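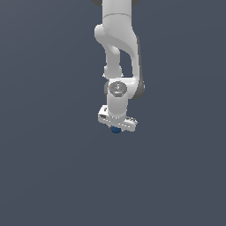
**FOR IMMEDIATE RELEASE**

Girnville, 14/08/2024

**Danwood publishes its house rules for testing robot arms in simulation, and you're welcome to copy them**

Hi, I'm Lambros Politis, and I look after simulation practice at Danwood. Usually our press releases get written by somebody with a tidier desk, but I asked for this one because I've been grumbling about the subject for so long that it seemed only fair I do the typing.

As of today, our rulebook for simulated handling tests is public. It's called the Brustden Rules, after the building where we wrote most of it, and it covers what we do with a robot arm on a computer before we let the same program run on a real one. It's free, it's in plain English, and you don't have to sign up for anything to read it. Take it, change it, put your own logo on it if you like - all we ask is that you say which version you started from.

So why bother? Well, back in February we went through our old test records to answer what I thought was a simple question from a customer: how many simulated runs had we logged for one small pick-up task, and how were they scored? The first part was easy. There were 1122 of them. The second part was a mess! Two of our own teams had been using the word "grasp" for different things. One team counted a run as good when the gripper closed around the ball. The other wanted the ball lifted and held. Both were perfectly sensible, and both had written "success" in the same column of the same spreadsheet. I had a very quiet lunch that day.

We could have fixed the spreadsheet and moved on. I'm glad we didn't, because once we started asking each other what we meant by things, we kept finding more of the same. What's a collision? When does a run start? If the ball is touching one finger, does that count for anything? (In our rules it doesn't. Contact with a single finger gets logged as contact, full stop, and the run stays open until it meets the written pass condition or the clock runs out.)

The rulebook has eight rules. I won't drag you through all of them, but these are the ones I get asked about most:

- **Write the pass condition first.** Before anybody presses start, the test sheet says what the object has to do, where it has to end up and how long it has to stay there. If you change your mind halfway through, that's a new test with a new number.
- **Keep every run.** The embarrassing ones too. A run can be marked invalid, with a reason and a name next to it, but it can't be deleted.
- **Save two views.** One has to take in the arm, and the other has to be close to the fingers. A wide view will happily hide a gap that a close one shows right away.
- **Say what the simulator leaves out.** Friction, soft materials, cable drag, a worn finger pad - whatever you've simplified, list it on the front page of the report where a busy person will see it.
- **Never call a simulated result a safety result.** This is the one in bold in the rulebook, and it's the one I'd tattoo on the door if doors took tattoos. A simulation can help you find problems early. It doesn't replace a risk assessment of the real cell, with the real guarding and the real people who walk past it. 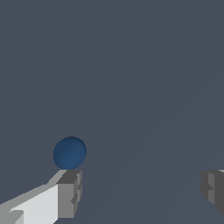
Long, reading an early draft, told me that the second rule would make everyone's numbers look worse and wanted to know how I planned to sell that to a customer. It's a fair point, and we argued about it for most of an afternoon. Where we ended up is in the notes to the rule: the report has to give the total number of runs alongside the passes, with the invalid ones on a separate line. Yes, the percentage may drop. But a customer who can see the whole log can ask better questions, and I'd much rather get those questions before the arm is bolted down on their floor.

There was a bit of a tussle over the views as well. Storage costs money, and some of our engineers felt a table of joint positions and contact forces ought to be enough. I love a table as much as the next person! Still, when we sat down to settle our old disagreements over scoring, the pictures got us to an answer much faster than the numbers did. So the rule stayed, with a concession that long batches can save the views at set points and don't have to keep every moment.

A word on what these rules aren't meant to do. They aren't a certificate, and following them doesn't mean your machine meets any law or published standard where you live. If you build or install robot cells you already have those duties, and they come first. Think of the Brustden Rules as the housekeeping that happens before all that, so the people doing the formal work get records they can read.

At Danwood, the rules now apply to every new simulated handling test. Older projects switch over when they next get a change to their program, and until then their reports carry a line on the cover saying which scoring method was used. We've kept the old February spreadsheet too, by the way, with a note on top. It's part of the training for new starters, and they seem to enjoy it more than I do.

The download includes the rulebook, a blank test sheet, a filled-in one for a simple ball pick-up, and a page of definitions. The definitions page is the part I'd most like strangers to pick holes in. We spent a long time on "held" and I'm still not completely happy with it, particularly for objects that can roll.

If you try the rules and something doesn't work in your shop, please write and tell me. Send the test sheet along if you can, even a scruffy one. We'll be collecting comments for the next version, and every change will be listed with the reason for it and the name of whoever suggested it, unless you'd prefer to be left out.

**Getting a copy:** ask the Danwood press desk in Girnville for the Brustden Rules pack. Printed copies are available for classrooms and training shops.

**Interviews:** I'm happy to talk to trade press, local press, student papers, anyone really. Mornings are best.

**Contact:** Lambros Politis, Danwood, Girnville

###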